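Andwood Herbal Clinic - questions we get asked

Do I need to tell my GP I'm taking herbs?
Yes, please. Bring the list to us as well, including the things you don't think count. St John's wort counts. So does the tea your sister swears by.

Can herbs cure my insomnia?
We don't promise cures. Some people find valerian or passionflower helps them drop off, others notice nothing except the smell, which in valerian's case is old socks. If you've slept badly for more than a month, see your doctor first.

What happens at a first appointment?
Anqi Feng will ask about your sleep, digestion, medicines and general grumbles. It takes longer than you expect, mostly because of the grumbles. Your tongue may be looked at.

I get too hot at night. Is there a herb for that?
Sage is the traditional one for night sweats, though the evidence is thin. Try a lighter cover and a cooler bed before you spend money with us. Sweats that come with weight loss or a fever need a doctor, soon. 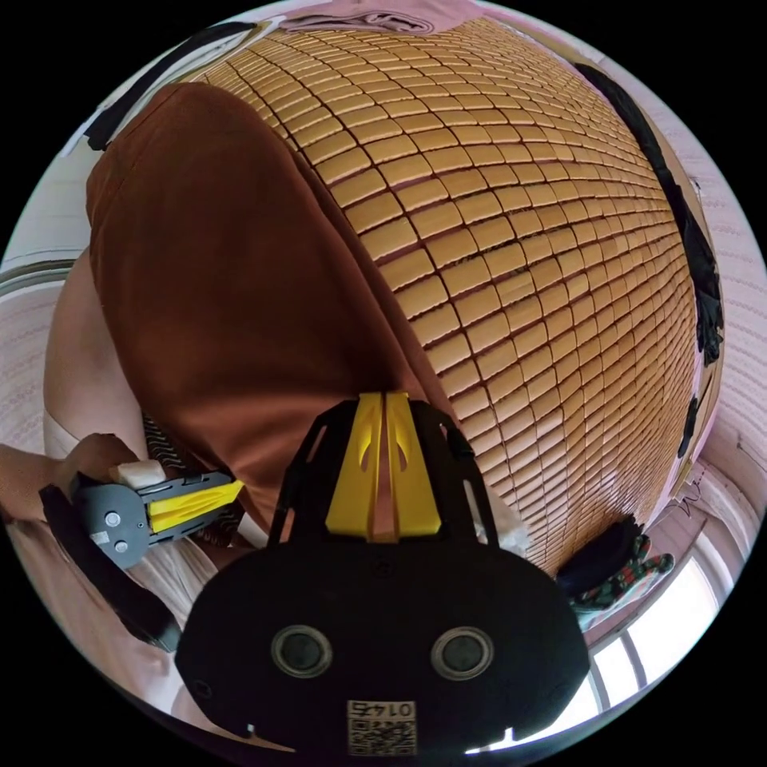 A tiled cooling mat with a rust-brown cover over part of it.

Are herbal remedies safe in pregnancy?
Many aren't, and plenty have never been properly tested. We don't prescribe in pregnancy.

How much does it cost?
A first visit is £69 and follow-ups are £20. Herbs are extra - we'll tell you the price before we start weighing.

Where are you?
Above the bakery in Brollum. Come up the side stairs, and try to resist the buns until afterwards.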